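Grotport Household Sorting Project
Progress report to the Stillus Fund, second reporting period
June 11, 2025

Summary for readers who will only get this far: the work is on schedule, the money is mostly where we said it would be, and I am less convinced than I was in December that our main measure tells the fund anything useful.

What was promised

The grant covers kitchen clear-outs in homes where food, packets and household odds and ends have piled up on tables and counters. Each household gets 2 visits. On the first, everything comes out onto one surface and is sorted into keep, use soon and throw away. On the second we look at what has crept back. The application said this would "change storage habits." I did not write that phrase and would not write it now.

Where things stand

We logged 2,408 items in the period. Of these, 1,216 were kept. The rest were thrown out or passed on, and the log does not separate the two properly. The sheet supplied by Vondex has one column for both. We asked for a second column in December and have been told it is coming. Until it does, please treat any claim about reduced waste with caution, including the one in our own last report.

The item count has a further problem. A knotted carrier bag goes down as one item if it stays shut and as many if it gets opened. Two sorters working the same table can reach very different totals without either making a mistake. I have asked that all bags be opened before logging starts. That has slowed the visits, and the totals from now on will look worse next to the early ones. They will at least mean something.

Second visits

These are the part of the project I would defend. Cabinets tend to hold up well. Tables do not. People put shopping down on the nearest flat surface and a kitchen table is always nearest. Plastic bags come back first, then the small packets, then whatever was in somebody's pocket. We had budgeted for storage boxes from Lopes on the theory that people lacked places to put things. Most of the households had plenty of cabinet space already. I have stopped ordering boxes and would like to move that line to visit hours, if the fund agrees.
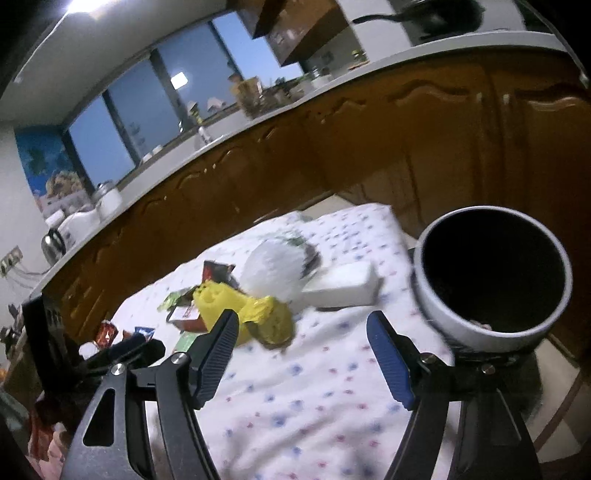
Report and photo: Project Coordinator, Grotport

A table like this one shows the trouble with our categories. The crumpled white bag with something dark green in it and the bunched yellow one next to it are both "bag, contents unknown" on the sheet. The small packets to the left, the red-and-white carton and the flat green card would each get a line of their own, as would the mug and the flat white box. So the little things fill the log and the bags, which could hold most of what matters, barely register. The long run of wooden cabinets behind is the other half of the argument - I find it hard to look at that and conclude that boxes are the answer.

Requests to the fund

Approval to move the remaining box money to visit hours.
A decision on whether the item total stays as the headline measure. I would drop it and report on the state of the table at the second visit.
Some pressure on Vondex about the missing column.

Spending detail is in the attached sheet. The travel line is over, and will stay over, as the outlying addresses were never costed.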